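Reset rules for an arm sorting glassware

Posted by Irina Olteanu
31 January 2019
11 comments

We are writing a bench procedure for a small arm that places lab glassware into open-front bins. Our draft says the operator may reach in to clear a bin once the arm has stopped moving. Our safety reviewer at Brurkness rejected that sentence. What wording do others use, and do you log every reset?

Share 4

Obed Arthur

Your reviewer is right. An arm that has stopped may be waiting on a timer or a sensor. Require a protective stop, confirmed at the panel, before a hand crosses the bench line. Restart must be a separate action taken from outside the reach of the arm. We log every reset with initials and the trial number.
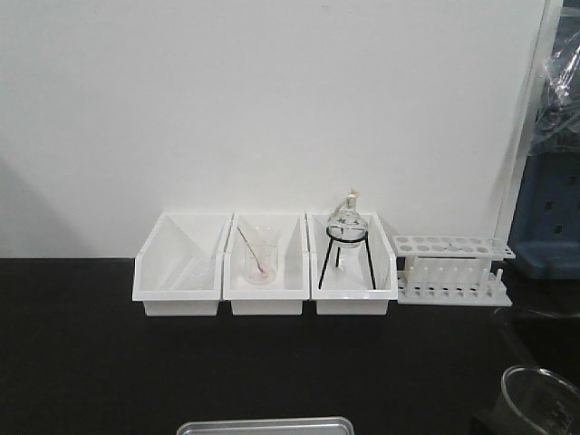
Who should be allowed to restart the arm after a bin has been cleared?

The person who cleared it, and only after checking that all hands are out of the work area. If two people share the bench, name one of them as operator at the start of the run and write it in the log.

Share 2

Domnica Costache

We just use the e-stop for everything. Works fine.

Vasilică Vlad

I would not use the emergency stop for routine clearing. Keep it for emergencies and test it on a schedule. Our Dralis procedure calls for a test every 90 runs and a full review each July. Also put glass breakage in its own section: stop, tongs, sharps container, inspect the gripper pads, then reset.

Share 7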